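In praise of the plain white cloth

By Rajeshwari Krishnan

My mother owned 43 tea towels. I know this because she left them to me in a suitcase, along with a list in her best handwriting, and the list said 43. It took me until last November to open the thing properly, and when I did I sat down on the landing and had a bit of a moment, and then I did what any sensible woman would do and put the kettle on and started folding.

I should say that I had never been a folder. I was a stuffer. The drawer next to my cooker used to need a hip and a firm word to close it, and if you wanted a cloth in a hurry you pulled at whatever corner was showing and hoped. My husband once pulled out a pillowcase and dried a whole roasting tin with it before either of us noticed. (It was never the same pillowcase again.)

But once you've got that many cloths you start to see how different they are! The printed linen ones, with their castles and their recipes for scones, are stiff as a board and will fold themselves if you so much as look at them. The terry ones are lumpy but forgiving. And then there are the plain white woven ones, the soft, thin sort, which are the best things in the world for drying a glass and an absolute pain to get square. They slide. They cling to themselves. You line up two corners beautifully and find that the other two have wandered off under your elbow.

So this spring, with rather more time at home than I had planned for, I decided to get to the bottom of it. I rang round. I asked neighbours over the fence, and I asked my aunt in Stendum, who ironed for a hotel there in her twenties and still irons her dusters. I got a lot of opinions, some of them heated. My aunt's first rule is to clear the table and put a sheet down. A bare tabletop lets a thin cloth skate about, she says, and a sheet gives it something to hold on to. Her second rule is to have your basket on the table with you, on the left if you're right-handed, so that you never have to turn round with a finished fold in your hand. And her third is to shake the thing out and start from the heap, without fussing about which way up it is.

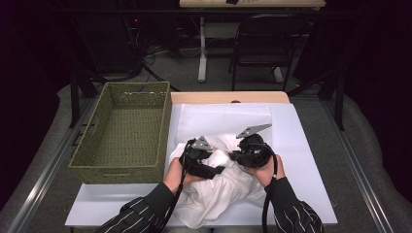
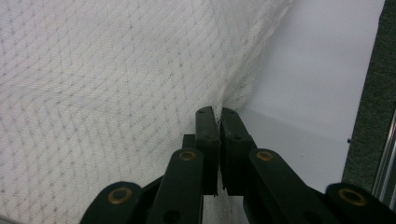 The bit I had always got wrong was finding the first corner. I used to go hunting for it with both hands, turning the cloth over and over like someone looking for the end of the sticky tape. My aunt's way is to pinch up any bit of edge at all and run along it with the other hand until you come to a corner, and then keep hold of that one and carry on along the next side. Two corners, arms apart, a little snap, and down it goes flat. It sounds like nothing written down. The first evening I tried it I did the whole suitcase and then went looking for more, and ended up refolding the napkins we only use at Christmas.

After that it's a matter of taste. I fold in half longways, then in half again, then in three. That gives me a fat little parcel that stands up on its edge in the basket, so I can see every cloth I own at a glance. My neighbour rolls hers, which looks very pretty and takes up twice the room. My aunt folds in quarters, presses them under a tray overnight and thinks the rest of us are lazy. I have tried her way. The tray is a faff, but I will admit the cloths come out looking like something from a shop.

A word about baskets, as several people have asked me what I use. You want low sides and a proper rectangle. Round baskets are lovely for bread and hopeless for linen, because you end up with a gap in every curve and things slump into it. A handle hole at the end is useful if you keep the basket on a shelf and need to tug it towards you. Mine is a Pinto, the medium one, bought in the sale three years ago, and it has held cloths, then potatoes for one unfortunate fortnight, and now cloths again. Woven ones do collect fluff in the corners. Turn yours upside down over the bin every so often and give it a slap.

As for buying the cloths themselves, please don't feel you need new ones. But if yours have gone to holes, I've been pleased with the plain white Doltine ones, which came out of the packet as stiff as cardboard and took four or five washes to turn into anything I'd call absorbent. I tried a set from Zirero as well. Nice hems, slightly mean in size. Whichever you get, wash them before you judge them, and leave out the fabric softener, which puts a coating on the weave so that the water just rolls about on your plates.

Thin patches are not the end of a cloth, by the way. When the weave starts to go so fine you can see your hand through it, that cloth has become a glass cloth, and a very good one. Keep it for wine glasses and spectacles. When it goes past that, cut it up for straining yoghurt or wrapping herbs, and when it goes past that, there are always windows. I have a scrap in the shed that began life in my mother's kitchen before I was born and now does the bicycle chain.

I've kept her list, with the castles and the scones all written out in order. I've given some of the linen ones away since, mostly to my niece, who has just got her first flat and was managing with one tea towel and a roll of kitchen paper, poor thing. I drove over and left a stack on the step, white ones on top, and rang her from the car. She has been sending me photos of the drawer ever since. It's a shocking drawer. She folds them all in half once and calls it done — but it shuts, and she didn't need her hip to do it.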